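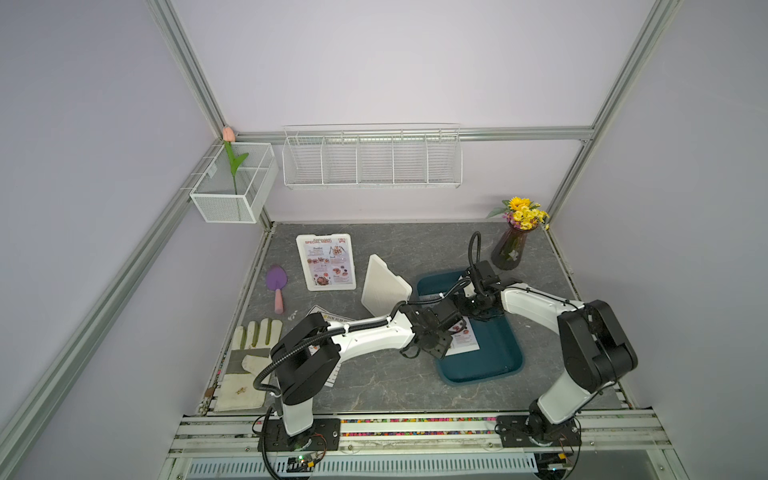 Lundano Twin-Arm Tabletop Cell
Reviewed for buyers by Lamisi Aryee, Asesora equipment desk
Updated March 8, 2026

Category: bench automation, hospitality and light service
Arms: two, rail mounted
Frame: aluminium extrusion
Supply: quote only, through Stomis

Lundano pitches this cell at cafés, catering colleges and anyone who has ever lost a dishwasher operator mid-shift. The sales sheet says it will clear and reset a table. We'd put it more modestly. It is a bench for finding out whether two arms can handle trays, menus and small tableware at your site, and the finding out will be done on your payroll.

What the quote covers
The arms, the grippers, the frame and the rail. Installation is one day on site. Training is 10 hours, which sounds generous until you divide it among the people who will need it.

What it leaves out
Spare gripper fingers. Guarding, if your safety assessor asks for it (ours did). Programming for any item that wasn't in the demo. Stomis calls that last one "task onboarding" and bills it separately – get the rate in writing before you sign anything.

Questions to put to the rep
How does it pick up a single printed menu lying flat in a tray? Ask to see it done with your menus, laminated and unlaminated.
What happens when both grippers want the same spot? Two arms over one tray is tight, and a pause every cycle eats the time you're paying to save.
Who resets it after a fault, and does that person have to be certified?

Budgeting
Allow for over 200 hours of staff time in the first year. The Okafor single-arm bench does less and is slower, but our testers had it working by the second morning. If your job is moving one tray from one side to the other, price that first.

Warranty is 7 months on the grippers, which we think is short. Lundano says it will review the term in May.

Order code 411. Lead time on application.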